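The mug tree was the last thing left to divide. Yu-ting had put it off until Sunday, after the towels and the good pans, and now it stood on the white table with its dark post and its short pegs, and she and Somtochukwu stood on either side of it with their coats on.

"Your aunt gave it to us," Som said.

"She gave it to you. She thought I was the lodger."

They had lived at 41 Kimaro Street for 13 years, first as strangers splitting the rent and then as friends who never got round to moving. The flat in Dreketti had one bedroom. The house in Tralska had a cat already.

"You take the tree," Yu-ting said. "I only want the red mug." 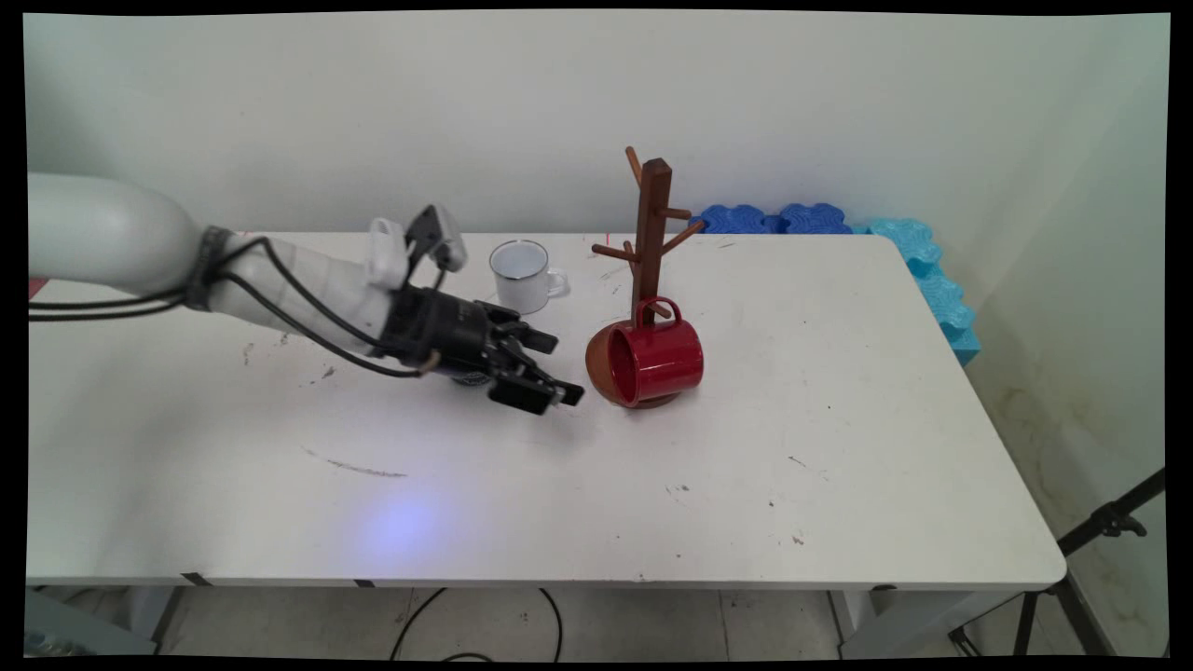
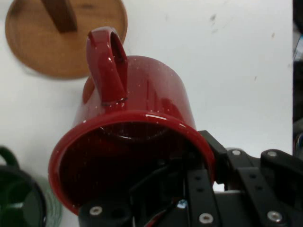
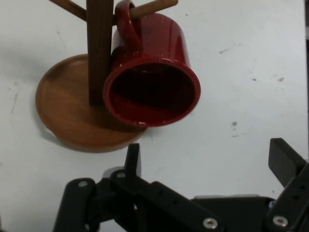
The red mug, glossy all over.

"Does it still leak?" Som asked.

"It never leaked. You used to overfill it."

He thought about this. It was possible. He had been telling people about the leak for years.

She wrapped the mug in a page of newspaper, then in a second one, and pushed it down into the side of her bag. He carried the tree to the front door under one arm — it was lighter than he remembered — and set it on top of the box marked KITCHEN.

"There are 2 buses before three," she said. "I could get the later one."

"I'll put the kettle on, then."

She took off her coat, sat down and began to unwrap the mug.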